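From: Lutfa Bhattacharjee
To: robot club list
Subject: Re: Grip force, again

Grażyna Żak wrote:
> Are we still on 400 for the close setting? I'd like Statton to survive
> until the June heats. Also, who is drinking the test objects?

Dropped it to 200. At 400 the motor sulked and so did I. Wrist camera view from this afternoon's bottle task: 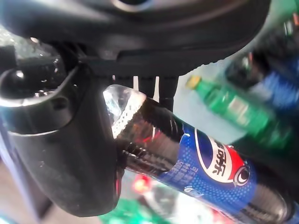

Cola in the grip, green bottle waiting behind.

Run 23 is in the shared folder if you want the log. I'd like the finger pads looked at before we try anything heavier, and somebody has my 4 mm hex key.

I am not drinking the test objects. Ask the first years.

Lutfa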